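고객지원 > 가전 > 냉장고 > 문의 내역
분류: 소음/진동, 해결됨

제목: Furero 냉장고에서 밤마다 웅웅 소리가 나요 (접수번호 1657)

작성자: Saodah Oei

안녕하세요, 지난번에 전화로 문의드렸던 사람이에요. 상담해 주신 Merle Pirihi 님이 글로 정리해서 올려 달라고 하셔서 남깁니다. 말이 좀 길어요, 미리 죄송해요!

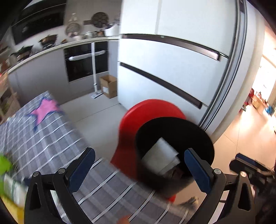
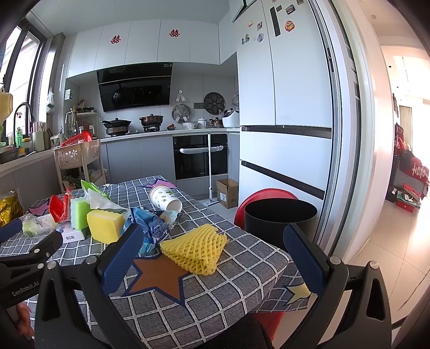
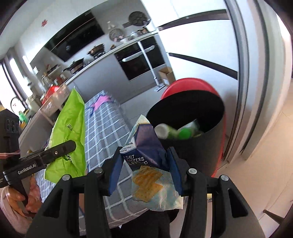 소리는 4월부터 났어요. 낮에는 잘 모르겠는데 새벽 두 시쯤 되면 우우웅 하고 시작해서 한참 가다가 툭 끊기고, 조금 있다 또 시작해요. 처음엔 윗집 세탁기인 줄 알고 괜히 미워했네요(미안합니다, 윗집). 모델은 첫 번째 사진에 의자 뒤로 서 있는 키 큰 흰색 냉장고이고, 서랍 쪽에 긴 가로 손잡이가 위아래로 두 개 달린 그 제품이에요. 설정 화면에는 오류 코드 26이 한 번 떴다가 사라졌고 그 뒤로는 다시 안 떠요.

지금까지 해 본 것들 적어 볼게요.

1) 전원 뽑고 5분 기다렸다가 다시 꽂기. 그날 밤은 조용하더니 다음 날 또 났어요.
2) 냉장고 위에 올려 둔 쟁반이랑 냄비 뚜껑 다 내리기. 달그락 소리는 없어졌는데 웅웅은 그대로.
3) 설정 온도 한 단계 올리기. 차이 없음. 원래대로 돌려놨어요.
4) 안쪽 선반이랑 반찬통 사이 띄우기. 이것도 별로요.

남편은 컴프레서가 나간 거라고 새로 사자는데 저는 아직 그러고 싶지 않아요. 냉동도 잘 되고 얼음도 잘 얼거든요. 혹시 기사님이 오셔야 하면 오후 시간이 좋아요.

--- 답변: Hakim Saragih (기술지원)

자세히 적어 주셔서 감사합니다. 26번은 저희 쪽 기록으로는 팬 회전이 잠깐 불안정할 때 남는 코드예요. 앞쪽 수평 다리부터 확인 부탁드려요. 손으로 윗모서리를 살짝 밀었을 때 흔들리면 그쪽 다리를 반 바퀴씩 돌려서 맞추시면 됩니다. 뒷벽과의 간격도 봐 주시고요.

--- 추가: Saodah Oei

와, 흔들려요! 오른쪽 앞다리가 떠 있었어요. 저번에 바닥 닦는다고 당겼다가 밀어 넣을 때 그랬나 봐요. 반 바퀴씩 세 번 돌리니까 딱 맞고, 뒤는 벽에 거의 붙어 있길래 손바닥 하나 들어갈 만큼 앞으로 뺐어요. 어젯밤에 일부러 안 자고 기다려 봤는데 돌아가는 소리는 나도 예전처럼 방까지 울리지는 않네요.

근데 문 닫을 때 아래 서랍이 조금 뻑뻑해진 것 같은데 이건 왜 그럴까요?

--- 답변: Hakim Saragih (기술지원)

다리를 조정하면 서랍 레일이 자리 잡는 데 하루 이틀 걸리기도 해요. 계속 뻑뻑하면 방금 돌리신 다리를 반 바퀴만 되돌려 보세요. 코드 26이 다시 뜨면 이 글에 이어서 남겨 주시고요, 그때는 방문 점검으로 잡아 드릴게요.

--- 추가: Saodah Oei

반 바퀴 되돌렸더니 서랍도 부드럽게 들어가요. 해결 처리하셔도 됩니다, 감사해요!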